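Kids' Health > Safety Explainers
2nd January
By Darius Ciobanu
3 min read

Why a Bike Helmet Only Works Once

A bike helmet has two main parts. The outside is a thin, hard shell. The inside is a thick layer of stiff foam. The straps and pads hold these parts in the right place on your head.

The foam does most of the work. It is made of tiny beads of plastic pressed together, and each bead is full of air. When a helmet hits something hard, the beads crush. Crushing them uses up energy from the fall and makes your head slow down over a slightly longer time. A slower stop means a smaller force on your skull and brain.

The change in time is very small. A blink lasts much longer. Engineers measure it in milliseconds, and there are 1000 milliseconds in one second. If a stop takes 15 milliseconds instead of five, the average force is three times smaller.
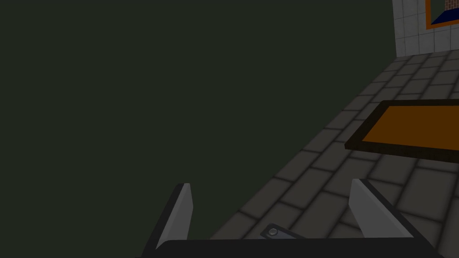
Can the foam be used again after a crash?
Crushed foam stays crushed. It does not spring back the way a sponge does, so that part of the helmet cannot protect you a second time.

The damage may be hidden. The shell can look fine while the foam under it is cracked or flattened. After any crash in which the helmet hits something, tell an adult and stop using it.

Fit matters too. A helmet should sit level, low on the forehead, with two fingers' width between it and your eyebrows. The side straps make a V shape under each ear. Buckle the chin strap and open your mouth wide. You should feel the helmet pull down a little. If it slides when you shake your head, ask an adult to adjust the straps or the dial at the back.

A helmet does not protect your arms, legs or face, and it cannot prevent every head injury. If you hit your head and feel dizzy, sick or sleepy, tell an adult right away, even if the helmet has no mark on it.

Tagged: bikes, helmets, how things work, ages 8 and up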